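Notebook, Lunow sim collection, December

Started at twenty to nine with a mug of tea and the list Ruby-Lee Faulkner left on the shared page, which was longer than I'd hoped but very clear, bless her. The aim for this block is clutter: ordinary small things thrown in with odd ones, so that the grasp policy sees more than the tidy blocks it was brought up on. We have 2,511 accepted episodes as of this morning's merge and the target for the set is 3,000, so the end is in sight, even if it's the awkward end.

Hatem and I drove by turns from the Berrada console, swapping whenever one of us got a stiff wrist. I'm still the slower of the two. He goes in with one long sweep and fixes the angle at the bottom, and I creep up on things like somebody trying not to wake a cat. Latifa Zaki looked over both our logs before lunch and said to leave it that way — she'd rather have two styles in the set than one, and the training side can cope with the difference in episode length.

I spent most of the morning on the wrist view, because that is the only camera the Nurarlow model will get in the first run. I wanted to go back over what it really has to work with at close quarters, when the fingers take up so much of the picture. 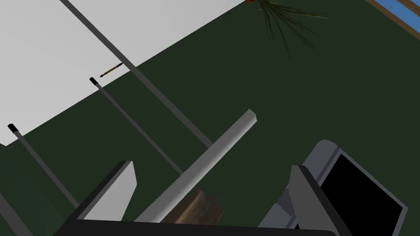

Wrist view, wooden block between the fingers, grey bar across it. Pencil-like stick up on the white surface.

The block is the target in this one and the bar hides a good part of it, as do the gripper's own parts. I like frames of this sort and would keep every one of them. Rachid Abou Zeid worries that the labeller will give the bar and the block one mask between them, and he may be right, so I've put a note on the episode asking for the two to be checked by eye. The long rods are a separate worry. They run right over the edge of the white surface and out above the green floor, and a depth estimate could easily make nonsense of them. I'd like Latifa Filali's opinion on that before we train anything.

Labels, while I remember. We agreed to write the instruction text after the episode, from the replay, and to use plain names: block, key, pencil, stone. Where the driver can't tell what a thing is from the wrist view, write the shape and colour and move on. Last month I wasted a whole afternoon arguing with myself over "dowel" and "rod" and I don't intend to do it again.

Seeds: Hatem is on the even ones and I'm on the odd ones. Please don't reuse any from the Aver batch, as those 400 are being kept back for evaluation and I would cry.

After lunch we went on to the thin-object episodes. I'd been putting these off, I admit. Keys are miserable things to pick up with flat fingers, and they were on the list with the usual mix of neighbours, so that the instruction has to do some work in choosing. "Pick up the black key" and "pick up the car keys" ought to send the arm to different places, and I'd like at least one of each from every layout that has both.

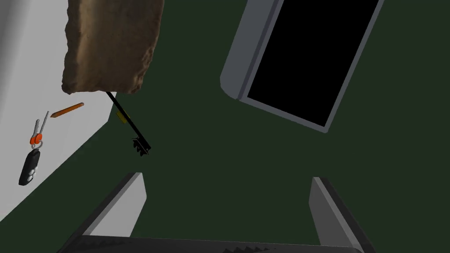
Left to do

Second driver pass on the thin objects, Hatem first, then me.

Ask Latifa Filali about the rods and whether depth should be dropped for those episodes.

Rachid to look at the block and bar masks and tell us if they need redoing by hand.

Settle whether a grasp by the remote fob counts as a grasp of the car keys. I say yes, Ruby-Lee says only if the whole set lifts with it, and she usually wins these.

Back up the console settings before anyone updates it. I've written this on the whiteboard as well.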